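Re: [stockroom] Seat backs and trays

Bujar Zupan wrote:
> Do we still have black seat backs for the Tostis order? I need 21.
> And where did the molded trays end up?

Bujar,

Yes, we have them. The trays are on top of the yellow shelving. Please leave them in a row there. Part 1006 is the big curved shell, 398 is the tray.

The white bin is for cardboard boxes. Flattened pieces should go to recycling, not on the carpet.

Booker Calloway
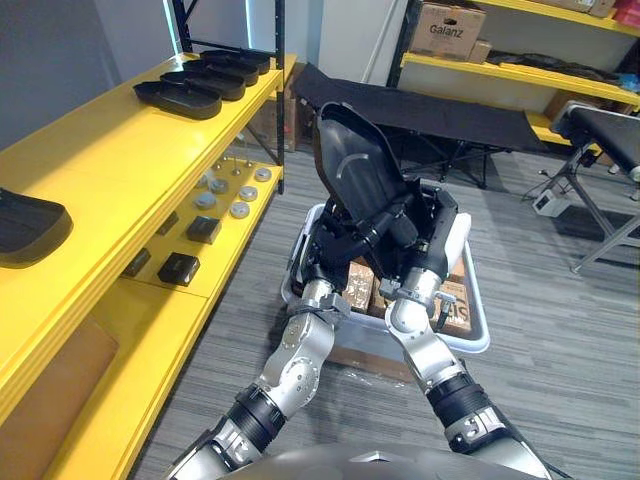
Nistness, 05/09/2024

One shell over the bin, trays on the shelf at left. Tell me by noon if you want the Drullix shells counted too.

2 replies | 0 shares

Recent on this list
Minhas labels, new roll size
Shelf space in September
Packing paper reorder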